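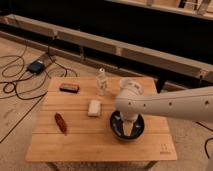
Usha Suvarna です。前回の件、再現しました。購読者 36 人のリストでも、DMARC を reject にしているドメインからの投稿だけが隔離されます。件名の接頭辞を外しても、フッターが残っている限り DKIM の署名は壊れたままでした。From の書き換えを入れるべきでしょうか。

Krishnamoorthy D'Souza です。以下、引用して返信します。

> 転送時に本文へフッターを 2 行追加しています。
> ARC は有効にしてありますが、受信側の判定は変わりません。
> ログには body hash did not verify と出ます。

ARC の結果を採用するかどうかは受信側の方針次第なので、こちらの設定だけでは解決しません。Rindano のリストでは次の順に変更しました。

1. フッターの付加をやめ、List-Unsubscribe ヘッダーに移す
2. 件名の接頭辞を廃止し、振り分けは List-Id で行うよう案内する
3. p=reject または p=quarantine のドメインに限り From を書き換える 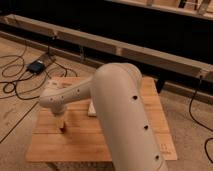 3 は最後の手段です。書き換えると返信先の扱いがクライアントごとに分かれるため、元の差出人を Reply-To に入れる設定も同時に確認してください。1 と 2 だけで署名が維持されるなら、3 は不要です。

Wusura 側の中継サーバーでは、8bit の本文を quoted-printable に変換している可能性もあります。この場合もハッシュが一致しなくなります。送信前と配送後のソースを保存し、Content-Transfer-Encoding を比較するのが早いと思います。

再送キューの間隔は 10 分のままで構いません。試験用アドレスは 8 月末まで残しておきます。

Krishnamoorthy

最終更新:8月
共有 2 コメント 10

関連スレッド
・Munia:バウンス処理の閾値について
・Rosales:アーカイブの文字化け(ISO-2022-JP)
・List-Id による振り分け設定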